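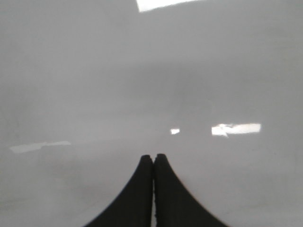
White, with the ceiling lights on it.

July 20, 2019

We have picked a color for the kitchen and it is white. I know. It took 11 weeks to get there.

The kitchen in the Pevthorpe house was yellow when we moved in, and before that green, going by the inside of the broom closet. I wanted gray. Bjartur wanted the green back. We painted test squares by the window and lived with them so long that I stopped seeing them.

What I learned is that white is several colors. The store on Hosuvside had 12 of them on one card and I would have called half of those gray. At night under the overhead lights the one I liked best went blue. The one Bjartur liked looked like old teeth. We ended up with the third one down, which neither of us had circled.

Then there is the finish. Flat hides bad plaster and shows every greasy thumb. Gloss wipes clean and shows every dent, and you get the lights back in your face. We are doing gloss on the doors and trim and something duller on the walls. The quote for having it all done was 500 more than we had, so we are doing the walls ourselves and paying for the doors.

Esben is lending us her ladder in August. I still need to wash the walls down and fill the holes where the old shelf was. The broom closet is staying green.

2 comments
Share this post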